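Mineral Lick Tubs: FAQ
September
By the Lirkley feed desk

Do my cows need a Leltier tub?
Maybe not. Test your hay first. 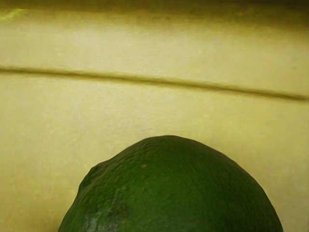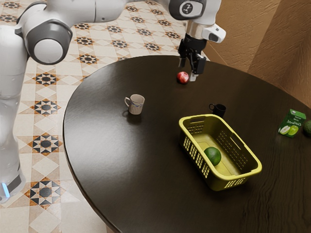
The seller says they gain more. Do they?
We've seen one trial, with 14 steers and no control group. I wouldn't buy on that.

What does it cost?
$637 a pallet, before freight. Plain loose mineral costs us far less.

Can sheep use it?
Not unless the tag says so. Copper can kill them.

Is Flilivow any different?
The label reads nearly the same to me.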